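It's raining again and I've got a pot of tea going, so this is going to be one of those posts that takes the scenic route. A few of you asked what became of the table and all the stuff that lives on it, and I promised I'd write something before the month was out. 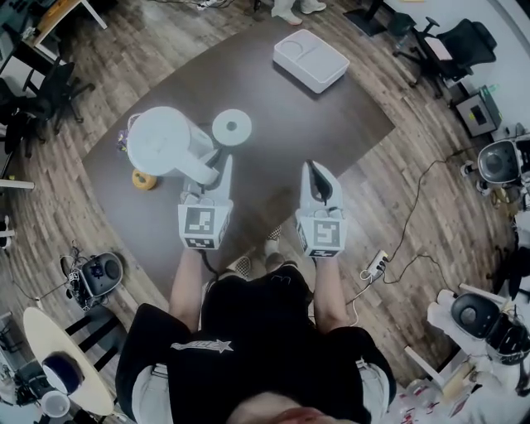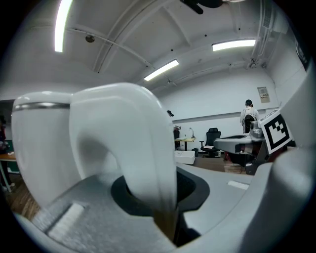
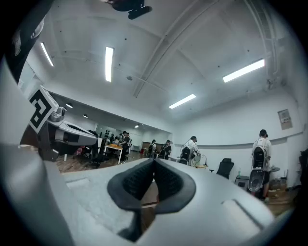 The big room, three ways. The brown table is in the first one, with the white tray up at its far edge.

So, the table. I love a dark brown table. It makes every small thing you set on it look important, and it hides tea rings better than the pale one I had in Pratumberg (which I sold for 30, and I still think I was robbed). What I can't seem to do is keep one clear. Things come to rest there and they stay. The white cylinder lying on its side has been a topic of discussion between me and Chia-jung for ages now, and so has the flat disc with the hole in it. She says they belong together. I say they don't, and neither of us has tried very hard to settle it!

The little purple and gold figurine is my favorite. Veronica wants it on a shelf where people can admire it, but I like it down at table level, mixed in with everything else, where you come across it by surprise. The small round yellow thing I have called a roll of tape and Toon has called a wheel, and I'm going to leave that argument right where it is.

My grand plan is for the tray to earn its keep. It has a round hollow molded into it and a divided section too, and that's plenty for the little stuff if I'm strict with myself. I bought 14 small jars back in June with the same idea and filled maybe two of them, so don't hold your breath.

The next project is the corner with the bottles and the clutter. I've set aside some 50 minutes for it, with music, and Darius has offered to read labels out loud while I sort. I do like the room itself, with the beams overhead and all those long lights. It feels like a place where you could get a lot done.

More when I've tackled the bottles.

31 January 2021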